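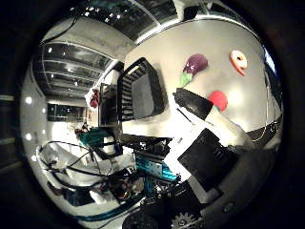
I have a confession: I'm a grown adult with a favourite toy eggplant. It's glossy and purple with a bright green cap, and I would happily put it on a shelf beside my good mugs!

It came in a Nomness play food set (second-hand, $2 at the community hall sale in January, still in a bread bag), and we've been playing grocery store with it ever since. The orange ring is a doughnut on weekday mornings and a pretzel by supper. The round red one has been a tomato, an apple and, for one very long afternoon, a planet.

What I love most is how little you need. A white table, a black tray for the shop counter — done. Prices are steep, mind you. I was charged 88 dollars for the doughnut and told the tomato was 300, "but you can have it for 100 if you're hungry." I was hungry. I paid in buttons.

Next I'd like to find some play cheese in the same colours, a big yellow wedge if I can get one. The Ketis shop on our street has a bin of odds and ends by the till, and I'm going to have a good dig through it after lunch.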